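2021-08-31, handheld gripper, cloth work

Spent the morning reading the Curix good-practice sheet for handheld grippers end to end, which I suspect puts me in a small group. It's 4 pages of rules and one page of where to sign. Writing down what I think of it while I still remember, because we're supposed to say by December whether we adopt it as is, change it, or go back to the old Madent checklist.

My short opinion: a third of it is good, a third is harmless, and the rest was written by people who have only picked up blocks.

**Pre-session check (rules 1 to 5)**

Screws on both fingers, pads seated, cable strain relief, lens wiped, clock synced. Fine. I'd do all of this anyway. The sheet wants a torque value for the finger screws and gives one, but it's the value for metal inserts and ours go straight into plastic. Tried it on a spare finger and stripped the hole on the second screw. So: hand tight plus a quarter turn, paint mark across the head and the arm, look at the mark before each session. If the mark has moved, stop. I don't see what a torque driver adds to that.

Pad wear is where I disagree most. The rule is to replace pads after 3000 closures. Why 3000? No source, no test, and no mention of what was being gripped. A pad that spends its life on cotton and a pad that spends its life on cardboard edges are different pads. I pulled the set that was on at 969 closures and the left one already had a shiny patch near the tip. Put it on the Okoro pull rig with a strip of dish towel and it let go earlier than a fresh pad on all 3 pulls. I know three pulls isn't a test. It's still more than the sheet offers.

Proposal: pull check at the start of the day with the same towel strip, change the pad if it slips, write the closure count down when we do. After a few months we'd have a number of our own and could argue about that one.

**Workspace (rules 6 to 9)**

"The workspace shall be free of objects not involved in the task." I've read this four times and still don't know what it's for. If it's about safety, it should say what distance from the fingers. A box against a wall can't get pinched. If it's about the quality of the recordings, then I think it's wrong for what we do. Cloth in real rooms lies on beds with things around it. A policy trained on swept tables has learned swept tables, and we've already been through that once with Dodine, where everything went well until there was a second cloth in view.

What I'd write instead:

- Anything within a hand's width of the fingers must be part of the task.
- Cords and string stay out of the closing path. Farther off, leave them.
- Don't tidy between takes. If something gets bumped, leave it where it landed.
- Nothing with a point or a blade in reach of the grasping hand.
- Personal stuff, mail and address labels get turned over or taken out.

The last two are missing from the sheet altogether, which tells me how much thought went into the other parts. It has a paragraph on the color of the table.

**Grasp rules (10 to 14)**

Rule 10, approach with the fingers fully open. Agree.

Rule 11, center the object between the fingers. Agree for rigid things. For cloth it depends on what you call the object. The middle of a crumpled towel is usually a bad place to grab if you want to find a corner afterward. I'd say center the *fold you intend to pinch*, and say in the log which one it was.

Rule 12, pause for a second before closing. I was ready to hate this one. Went back through older takes, and the ones with a pause are easier to label, since you can see where the fingers are before anything moves. Keep it. I'd still like to know whether the pause shows up in the trained behavior as a pause, because I bet it does, and then we'll be asked why the arm hesitates.

Rule 13, keep both fingertips in view during approach. Agree, with no changes. Occlusion by the tool itself is bad enough without losing a tip too.

Rule 14, no contact with the supporting surface. Can't be done with soft things on soft things. The tips go into the sheet a little or you get no cloth. The rule should limit the pressing: if the mattress visibly dents, you're pushing too hard. Somebody will say "visibly" is vague. It is, and I'll take vague over impossible.

For reference on 11 and 13, blue cloth on the gray bedsheet, fingers either side:
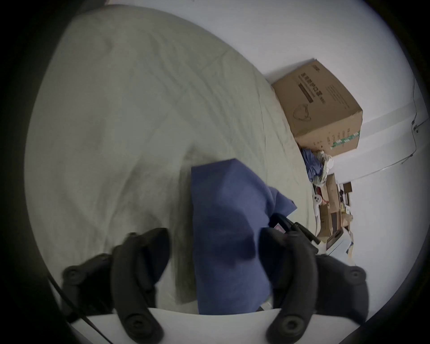 *Blue cloth, approach, both fingers in view. Folded flap to the right.*

Looking at it with the sheet next to me: rule 13 is met. Rule 11 is met if you go by the cloth as a lump. The flap on the right side is what I'd go after if the job were unfolding, and under the strict wording I'd be marked down for it. Rule 9 is failed outright, going by the boxes and bags along the far side of the bed. Under my version they stay. The black tool with the pink label is the one I'd argue over, given that it lies near the right fingertip and has a tip on it. I'd move that. The Curix wording treats it the same as the cardboard box by the wall, and that's my whole complaint about the section.

The bedsheet is also a fair case for rule 14. Gray sheet full of creases, so which fold belongs to the cloth and which to the bed? Color makes it easy with blue. Want a light gray cloth on the same sheet before anybody tells me the labels are reliable.

**Logging (15 to 18)**

Too many fields. There's a box for ambient humidity, and we don't own a meter. If it's on the form, people will invent a number, and an invented number is worse than a blank. Cut to: operator initials, tool number, pad closure count, object, surface, intended grasp, what went wrong. That last one as free text, no drop-down. The Madent list had a drop-down with "other" in it and over half the entries were "other".

There should also be a rule about deleting takes, and there isn't. I think failed grasps get kept and marked. Only throw out a take if the recording itself is broken, and note that too. Otherwise the success rate is whatever we want it to be.

**To do**

- [ ] Rewrite 9, 11 and 14, pass around for comments
- [ ] Strike the torque value, add the paint mark
- [ ] Add the sharp objects rule and the one on labels and mail
- [ ] Repeat the pull check on worn pads, more pulls, and cotton as well as something slick
- [ ] Gray cloth on gray sheet
- [ ] Ask Curix where 3000 came from (not holding my breath)
- [ ] Find out if the pause in 12 survives training

Old left pad is in a bag in the drawer under the pull rig, marked 969. Please don't put it back on a finger.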